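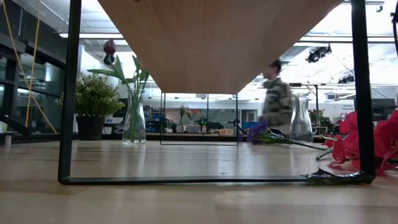
My grandmother kept her seed potatoes in egg boxes on the spare-room windowsill, and I don't think I have ever walked into a cool room in March without half expecting that earthy, slightly sweet smell. It came back to me last month in Sistodthorpe, where Nighat Janjua has spent the better part of her working life persuading people that the village allotment is worth the bother. She talks the way good gardeners do, in loops, starting with slugs and ending up at her wedding. I took my notes at a pale wooden tabletop with a fine grain to it, the sort of surface that makes you want to put down a mug of tea and stay for the afternoon, and I very nearly did.

The allotments sit behind Plondlow, on ground that floods at one end and bakes at the other. Nighat took on her plot when the waiting list was two names long. Nowadays it stands at 13, and there is a certain amount of grumbling about it in the queue at the post office. She grows broad beans, a squat yellow squash she calls Valderrama (after a seed packet so faded that only the one word was left) and more rhubarb than any family could decently eat.

"You plant for the person you'll be in July," she told me, handing over a bag of the stuff, "and she's always hungrier than you think."

What struck me most was how little money comes into it. The whole site runs on £2,000 a year, and £500 of that goes on water – a sore point after a dry spring. The rest covers hedges, padlocks and the hire of a chipper, which arrives on a Tuesday and makes everyone thoroughly cross until teatime.

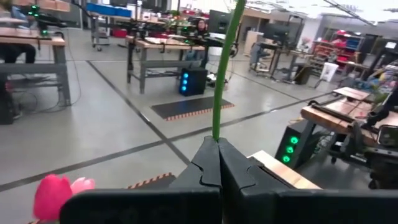

A long green stem, with a pink artificial tulip lower left.

Flowers were frowned on for years, as it happens. The old rules allowed vegetables and soft fruit and nothing else, until Nighat put in a row of sweet peas along her fence and waited to be told off. The letter never came. Her neighbour has dahlias now, great blowsy things, and there is talk of a cutting bed by the gate if they can agree who is going to dig it.

Filed under: Home & Garden, Village Life
14 shares | 3 comments
Back to top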